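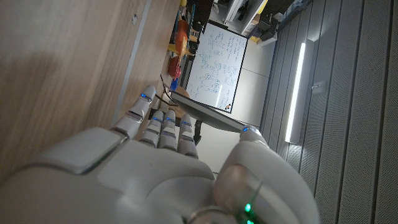 The Rules a Robot Hand Has to Follow

Think about the last time somebody passed you something flat and breakable, like a dinner plate or a picture in a glass frame. You probably didn't stop to think at all. Your fingers went to one side, your thumb went to the other, and you squeezed just enough. Now imagine you had to explain that to somebody who had never held anything before, and who would do exactly what you said and not one thing more. It would take you all afternoon!

That is the job of the people who write rules for robots. A robot hand with white fingers and a big white thumb can hold a dark, flat device by its edges, and before it ever does, a great many people have sat down and worked out what it should do, what it should never do, and who gets to tell it to stop.

What is a standard, anyway?

A standard is a rule that lots of people have agreed to share. You use standards all day long without noticing. The batteries from the store fit your flashlight because the battery makers and the flashlight makers agreed on a size. A red light means stop in your town and it means stop in the next town over, too.

Robots have standards as well. Some are written down in long, serious books, and grown-ups whose whole job is safety read them from front to back (yes, even the boring pages). Others are smaller rules that one workshop makes up for itself and tapes to the wall. At the Otthorpe workshop, where we got to ask all our questions, the house rules are printed on yellow paper and hung right by the door at the height of a grown-up's nose, which is a pity if you are eight.

Rule one: squeeze only as hard as you need to

Try this at home. Pick up an empty paper cup and hold it so lightly that it almost slips. Then squeeze a tiny bit more, and stop. Somewhere between dropping it and crushing it there is a nice wide space where the cup is perfectly happy, and that is where a robot ought to stay.

People can feel their way into that space. A robot needs a limit, a number that says "this hard and no harder." The people who build the robot choose the limit and test it again and again. In the Otthorpe workshop, a new kind of grip has to be tried 100 times before it is allowed on the approved list. If there is one bad squeeze in the middle, the counting goes back to the beginning. We asked whether anybody ever groans when that happens, and we were told that yes, there is quite a lot of groaning.

Rule two: keep people out of the pinching places

Have you ever caught your finger in a door? Then you know what a pinching place is. Anywhere two hard parts come together, something soft can get caught between them, and a hand is full of spots like that. There is one between the thumb and the fingers, and there can be one at every joint that bends.

So when people work near a robot that is switched on, they keep their own fingers away from its fingers. If something needs to be fixed, the robot is stopped first. Long hair gets tied back, and dangling sleeves and necklaces are not allowed anywhere close. Your art teacher may have the same rule about the paper cutter, and your grandpa may have it about the mixer.

Rule three: show people what is going on

When your friend is about to throw you a ball, you can tell. Their arm goes back, their eyes get big, and maybe they yell "Catch!" A robot doesn't have eyebrows to raise, so builders look for other ways to let people know what it is up to.

Lights are a favorite. A hand might have little blue lights on its fingers and thumb, and a couple of green ones farther down, near the base of the thumb. But a light is only helpful if everybody knows what it means, and different robots can use the same color for different things. That is why you should never guess! A good workshop has a chart that tells you what each light means on each machine, and visitors are shown the chart before they are shown the robot.

Some robots beep as well. Some move very slowly at first, so that anybody standing nearby has plenty of time to step back.

Rule four: there must always be a way to stop

This may be the most important rule of all — it is certainly the one we heard the most. A person has to be able to stop the robot quickly, and without hunting for the right button.

Many robots have a big red button for exactly this. It is large so that you can whack it with your whole palm, and it is red so that your eyes find it fast. You don't need permission to press it. If you are a visitor and you see something that worries you, you may press it, and you won't be in trouble, even if everything was fine.

There is a tricky part, though. Suppose the robot is holding something when it stops. Should it let go? If it lets go, the thing might fall and break, or land on a toe. If it holds on, and what it is holding is somebody's sleeve, that is no good either. The rule writers have to think through every kind of job and pick the safest answer for each one, and sometimes they argue about it right through lunch.

Rule five: write it down

Every time a robot is tested, somebody writes down what happened. They write down the good tries and the bad tries, and they write just as neatly for both. The notebook at Otthorpe has 405 tries in it so far, all in different people's handwriting, and a good number of them have little drawings in the margins.

Writing things down means that when something goes wrong in November, you can look back and find out whether it ever went wrong before. It also means that a person who is new to the job can learn from a mistake without having to make it again.

Make your own robot rules

You can try being a rule writer. You will need a partner, a paperback book, and a table.

1. Your partner is the robot. The robot may only do what the rules say.

2. Write 3 rules for picking up the book and handing it to you. Use plain words and short sentences.

3. Read your rules out loud, one at a time, while the robot follows them. Robots, be fair, but don't be too helpful! If the rule says "pick up the book" and doesn't say which hand, you might try an elbow.

4. Choose a stop word and practice it first. When anybody says the stop word, the robot freezes.

5. Fix the rules that didn't work, trade places, and try again.

Words to know

Grip: the way a hand holds something.

Joint: a place where two parts meet and can bend. Your knuckles are joints.

Limit: the most that is allowed.

Standard: a rule that many people have agreed to use.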